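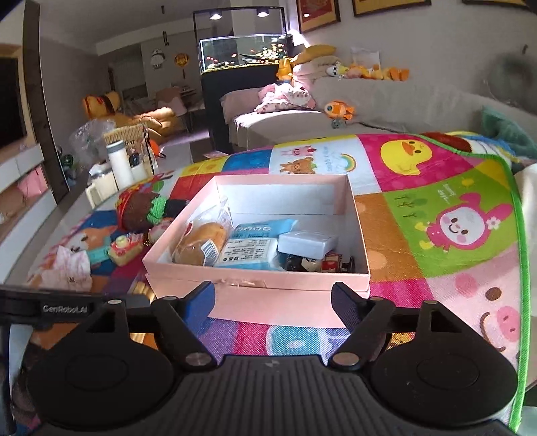

1/8

Im August räumen wir das Spielzimmer um, und die Spielmatte ist als Erstes dran. Bis dahin liegt alles drauf, was sich so ansammelt. Ich schreibe mal mit, wie ich sortiere.

2/8

Angefangen habe ich mit dem rosa Karton. Innen weiß, quadratisch, ohne Deckel drauf. Drin liegen ein Brötchen in Folie, ein hellblaues Päckchen, ein kleines weißes Etui und ein Spielzeugauto aus Holz. Essen und Spielzeug zusammen, so war das nie gedacht.

3/8

Regel ab sofort: Essbares kommt in die Küche, auch wenn es noch verpackt ist. Das Brötchen und die Knabberstangen gehen als Erstes raus. Krümel in den Nähten einer gesteppten Matte bekommt man nur mit der schmalen Staubsaugerdüse weg, und auch damit dauert es.

4/8

Das Holzauto und die kleine schwarz-weiße Figur dürfen im Karton bleiben. Kleinkram braucht etwas mit Rand, sonst liegt er am nächsten Morgen unter der Heizung. Ingvild Amundsen hat mir dafür mal Schuhkartons empfohlen. Der rosa hier ist mir lieber, der passt ins unterste Fach.

5/8

Das braune Plüschtier mit dem grünen Strickkragen kommt in den Strohkorb, zusammen mit den anderen Kuscheltieren aus dem Schlafzimmer. Die kleine Spielzeugtorte gehört zur Kinderküche. Das weiß-rosa Tuch geht in die Wäsche, da überlege ich nicht lange.

6/8

Zur Matte selbst, weil Siv Blomqvist gefragt hatte: bunte Felder, aufgedruckte Tiere, grüne Einfassung. Ente, Hasen, Bär, Schwein. Ich klopfe sie draußen aus und wische sie danach mit lauwarmem Wasser und einem Spritzer Spülmittel ab. In die Maschine stecke ich sie nicht, dafür ist sie mir zu dick. Zum Trocknen über zwei Stühle, flach geht auch, dauert aber bis abends.

7/8

Flasche und Becher bekommen ein Tablett auf der Kommode. Auf der Matte kippt früher oder später alles um. Die weiße Dose stelle ich dazu. Durchsichtige Beutel hebe ich auf, die nehme ich für Puzzleteile. Beschriftet wird mit Kreppband, das hält eine Weile und geht ohne Reste wieder ab.

8/8

Offen ist noch das Regal. Arvid Nordin leiht mir um 16 Uhr den Akkuschrauber, dann kommt das unterste Brett fünf Zentimeter höher, damit der Korb darunter passt. Falls jemand von euch Kuscheltiere in einem Strohkorb hat: Fusselt das bei euch auch so? Ich überlege, ein altes Kissen­bezugstuch reinzulegen.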